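Brikton Hand Markers – pair, with straps

Catex > Teaching by showing > Hand tracking > Brikton

In stock. Ships from our Plultelari unit. Page last edited 28th April.

What you get

Two hand units, left and right
Four printed marker cubes (two per hand), fitted
Four grey fabric straps, fitted, plus a spare set
One hex key
Printed setup card
Licence for the Brikton tracker software, one seat

Camera not included. See "What you need" further down.

What it's for

Showing a robot arm (or a pair of arms) how a job goes, using your own hands. Strap in, do the job, stop the recording. The head camera picks up the cubes and the software works out where each hand was and which way it was turned, all the way through. You get a file per take that your training code can read. No arm needed in the room while you record.

People come to us from hand guiding or from remote control with a leader arm. Both still have their place and we sell the Dumitrescu leader arm for the second. But for two-handed work on big awkward things, leader arms are tiring and slow. A chair, a laundry tub, a stool, anything you have to lean over and hold from both sides – do it by hand. You'll record far more takes in an afternoon.

Fingers stay free. Straps go round the palm, the cubes ride on the back of the hand, so you can grip a rim or a handle properly and feel what you're holding. That was the whole point of the Brikton design and it's the bit customers mention most.

Fitting

Left unit on left hand, sounds daft, gets mixed up all the time. The marker patterns are different on each and the software will not swap them for you. There's an L and an R moulded under the strap plate.

Both straps snug. Make a fist, open your hand, make a fist again. If the cubes rock, tighten the strap nearer the knuckles first.

Sleeves up. A loose cuff falling over a cube is the most common cause of gaps in a take. Thin bracelets are fine if they sit behind the unit, chunky watches come off.

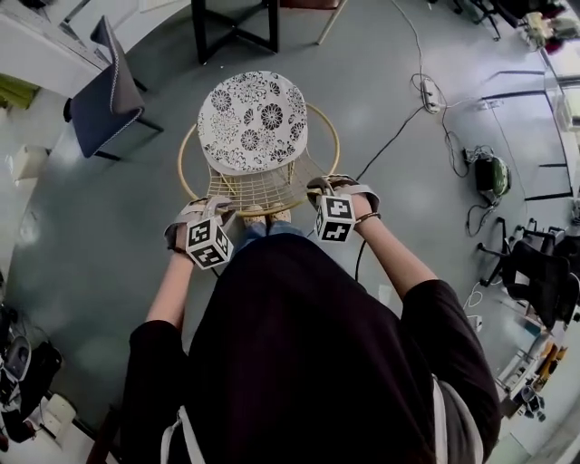
Keep both cubes on a hand turned so the camera gets at least one good face. It doesn't need all of them. One clean face is enough to hold the position, two is better for the rotation, and with bigger objects you'll find your wrists roll inwards as you lift, so do a slow practice run and watch the live view before you record for real. If a marker drops out for a moment the software fills in and flags it. Long dropouts split the take in two.

Lighting: even, not too bright. Shiny metal can throw a glare spot onto a marker, move the lamp or move the job.

Floor: tape cables down or route them away from where you'll be stepping. Plain floor is easier on the tracking than patterned but we've had decent results on both.

What you need

A head-mounted camera with a wide lens, fixed focus if you can get it. Autofocus hunting will ruin takes.
A computer running the tracker. Doesn't have to be a fast one for recording. Processing is quicker with a graphics card.
A calibration board. We sell these seperately, or print your own from the setup card file, as long as it's stuck to something flat.
Space. Enough to walk round the object with your arms out.

Calibrate at the start of each session and again if the camera gets knocked. Takes a couple of minutes.

How many takes

Depends on the job, sorry. For picking up one object and putting it down somewhere else, we tell people to start with 100 and see what the robot makes of it. For two-handed moves with a turn in the middle, plan on 200. Vary the start position every time. Vary the angle. Swap who's wearing the units too, different height and reach makes for better training data than one person doing the same neat move over and over.

Short takes beat long ones. Keep each under 20 seconds if the job allows. Label as you go, the software has a box for it, please use it.

Note from Sivaprasad Iyengar in our demo room

"Biggest mistake I see is people moving like a robot. Stiff, slow, stopping between every step. Don't. Move normally, perhaps a touch slower than normal, and don't regrip unless the robot would have to. If you fumble one, bin it and go again. Unless you want recovery examples, then keep it and label it as a fumble."

He's also asked me to say: think about what gripper you've got before you record. If the robot has two flat jaws then hold things in a way two flat jaws could manage. Thumb one side, fingers together on the other. Fancy finger work won't carry over.

Details

Fits palm sizes small to large on the standard straps. Extra small straps on request.
Marker faces: matt black and white, replaceable
No batteries, nothing to charge, no wireless
Straps: hand wash, dry flat. Take the cubes off first.
Works with tracker version 22 and later. Older versions will see the markers but mix up left and right.

Care

Wipe the marker faces with a dry cloth. No solvents, it lifts the black. A scuffed face can be swaped out with the hex key, replacements come in sheets. After changing a face, run the marker check in the software before you record anything you care about.

Don't leave the units strapped tight round something in a drawer. Straps stretch.

Questions we get

Can I use one hand only?
Yes. Switch the other off in settings or it'll keep warning you.

Does it record grip, open or closed?
Not by itself. The markers give you the hand, not the fingers. Most people either mark open and close afterwards on the timeline or add the finger clip set, sold as an add-on.

Can I mix these takes with remote control takes from the Dumitrescu arm?
Yes, same file layout. Keep them in separate folders though, you'll want to compare.

Will it work with my robot?
The files give hand position and rotation over time. If your robot can follow a path in space, then yes, with some work at your end. Ask before buying if you're unsure. Ileana Furtună handles these and she's quick.

Do I need the cubes to be perfectly square on my hand?
No. The calibration step sorts the offset. They just can't shift after that.

Can several people share a pair?
Yes, redo the hand calibration for each wearer. Wash the straps – please.

Known problems

First batch from January had a stiff buckle on the right unit. If yours pinches, write in and we'll post a new one, no need to send anything back.

Live view can lag on older laptops. Recording isn't affected, only what's on screen.

Returns and ordering

Returns accepted unused, in the box, cubes still fitted. Straps that have been worn we can't take back, the rest we can.

Lab and school orders: ask for a quote, don't use the basket. Bulk orders come with a setup call from Ileana if you want one. Say which robot you have and what the task is, saves a round of emails.

Goes with

Finger clip set
Calibration board, rigid
Replacement marker faces, sheet
Spare straps, grey
Dumitrescu leader arm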